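자모라 Z2

자모라 Z2(Zamora Z2)는 기계 부품 업체 브라마리(Bramari)가 판매하는 휴대형 그리퍼 키트이다. 사람이 손에 들고 작업을 시연하면 손끝의 카메라가 그 과정을 기록하며, 기록은 로봇 팔의 학습 자료로 쓰인다. 조립하지 않은 부품 묶음과 조립 완료품 두 가지 형태로 공급되며, 국내에서는 주로 대학 연구실과 소규모 자동화 업체가 구입한다. 제품명 뒤의 숫자는 두 번째 세대임을 뜻한다.

개요

Z2의 설계는 호아킨 레데스마(Joaquín Ledesma)가 맡았다. 레데스마는 제시츠(Zesitz)에서 포장 설비용 집게를 설계하다가 브라마리로 옮겼고, 첫 세대 제품인 Z1부터 개발을 이끌었다. Z1은 손잡이와 집게가 한 덩어리로 되어 있어 손가락이 마모되면 본체 전체를 교체해야 했다. Z2에서는 손가락을 본체에서 분리할 수 있게 하였고, 마모 부품만 따로 주문하는 방식이 도입되었다.

첫 생산분은 1,423벌이었다. 이 물량은 3월에 출하가 시작되었으며, 이후 생산분부터는 손잡이의 방아쇠 스프링이 더 약한 것으로 바뀌었다. 초기 구매자들이 오래 쥐고 있으면 손가락이 저리다는 의견을 보낸 데 따른 변경이다. 두 스프링은 서로 호환된다.

구조

본체는 손잡이, 방아쇠, 링크 기구, 손가락 한 쌍, 카메라 거치대로 이루어진다. 방아쇠를 당기면 링크가 움직여 양쪽 손가락이 동시에 닫히고, 놓으면 스프링의 힘으로 벌어진다. 모터는 들어 있지 않다. 벌어진 폭은 별도의 센서로 재지 않고 카메라 영상에서 손가락의 위치를 읽어 계산한다. 이 때문에 카메라는 손가락 두 개가 모두 화면에 들어오는 각도로 고정해야 하며, 설명서는 조립 직후 빈 탁자 위에서 손가락을 완전히 벌린 상태로 기준 영상을 먼저 찍도록 안내한다.
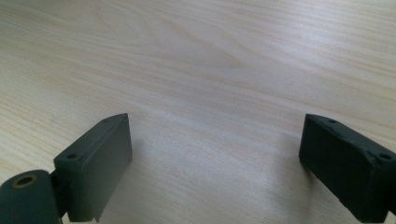
손가락을 벌린 상태의 그리퍼. 나뭇결이 있는 밝은색 탁자 위에서 그리퍼의 카메라로 촬영.

손가락 윗면에는 나사 구멍이 있어 덧댐판이나 표식을 달 수 있다. 덧댐판은 고무와 실리콘 두 종류가 판매되며, 기본 구성에는 포함되지 않는다. 얇은 종이나 천을 집는 작업에는 실리콘 쪽이 권장된다. 덧댐판을 단 경우에는 손가락이 맞닿는 위치가 달라지므로 기준 영상을 새로 찍어야 한다.

구성품과 조립

부품 묶음에는 출력된 플라스틱 부품, 나사, 스프링, 카메라 거치대, 육각 렌치가 들어 있다. 카메라는 별매이다. 출력용 도면 파일도 구매자에게 제공되어 3D 프린터를 보유한 기관은 손가락과 브래킷을 직접 만들어 쓸 수 있다. 직접 출력한 부품은 보증 대상에서 제외된다.

설명서에 적힌 조립 시간은 3시간이다. 링크를 끼우기 전에 손잡이 덮개를 닫으면 다시 분해해야 하는데, 초판 설명서에는 이 순서가 잘못 실려 있었고 개정판에서 수정되었다. 초판을 가진 구매자는 정오표를 따로 내려받아야 한다.

유지 보수

브라마리는 개폐 3,000회마다 링크 나사를 다시 조이도록 권한다. 손가락에 유격이 생기면 계산된 폭이 실제와 어긋나며, 한쪽만 흔들리는 경우 좌우가 비대칭으로 기록된다. 손가락은 좌우 한 쌍으로만 판매된다. 렌즈는 마른 천으로 닦고, 플라스틱 부품에는 아세톤을 쓰지 않도록 되어 있다.

평가

로봇 장비를 다루는 잡지 《트라로브》(Trarov)에는 이바나 에스피노사(Ivana Espinoza)의 사용기가 실렸다. 에스피노사는 손가락 교체가 쉬운 점과 도면이 제공되는 점을 장점으로 들었다. 반면 손잡이가 굵어 손이 작은 사용자는 방아쇠를 끝까지 당기기 어렵고, 광택이 있는 탁자에서는 조명 반사 때문에 손가락 윤곽을 읽는 데 오류가 생길 수 있다고 지적하였다. 같은 글에서 설명서의 한국어 번역은 부품 이름이 쪽마다 다르게 적혀 있어 그림을 함께 보아야 한다는 평을 받았다.

브라마리는 이후 손잡이 둘레를 줄인 덮개를 별도 부품으로 내놓았다. 덮개는 Z2에만 맞으며 Z1에는 장착할 수 없다.

관련 제품

수니가(Zúñiga)는 같은 회사의 탁상용 거치대로, Z2를 세워 두고 카메라 각도를 맞출 때 쓴다. 그리퍼와 묶어 팔기도 하고 단품으로도 판매한다.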